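Homham's Swap Table Is Coming Back, and It's Getting a Bigger Room

Fri 25 January

If you missed the first snack swap at the Homham library last July, I've got good news for you. It's back next month, and this time they've given us the big room upstairs instead of the hallway by the coat hooks.
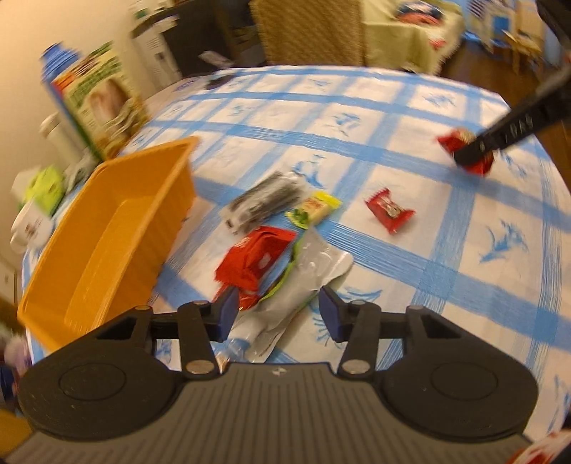
I went to the July one mostly because my sister dragged me there, and I ended up staying until they turned the lights off. The idea is simple enough. You bring packaged snacks your household grew up on, or ones you picked up on a trip, and you trade them for somebody else's. Last time 58 people signed in at the door, which was a lot for a hallway! I spent half the evening with a stranger's elbow in my ribs and I still had a great time.

Waqas Chaudhry, who got the whole thing going, told me on the phone this week that sign-ups for the new one have already hit 179. He sounded happy and a little scared. "I was hoping for 40," he said, and then he asked me if I knew anyone with folding tables. (I don't, but if you do, please call the library and ask for him.)

A few things are different this time. There'll be two sessions, one in the afternoon for families and one in the evening for everybody else, and you sign up for one or the other. Everything has to be sealed and in date, with the ingredients printed on it somewhere. If the label isn't in English, write the main ingredients on a sticky note and put it on the front. There was a mix-up over peanuts in July – nobody got sick, thank goodness – and they'd like to avoid another one. Homemade stuff is out for now, so my aunt's sesame brittle will have to stay home, and she has already let me know how she feels about that.

Awan, the little grocery on the corner by the post office, is giving 22 mixed bags to kids who show up without anything to trade. I think that's a lovely touch. Last time I saw a boy stand there with empty hands for a good ten minutes before a lady passed him some tamarind candy.

It's free to get in. Parking behind the library fills up fast, so walk if you can, or take the Trolto bus, which stops right across the street. You can put your name down at the front desk any time they're open, and they'll hand you a slip with your session on it. Hang on to the slip.

I've got my bag half packed already – sour plums, mostly, and some chili crackers I keep having to replace before the big day. If you have any of those salty licorice fish, come find me in the evening session. I'll trade you almost anything for them.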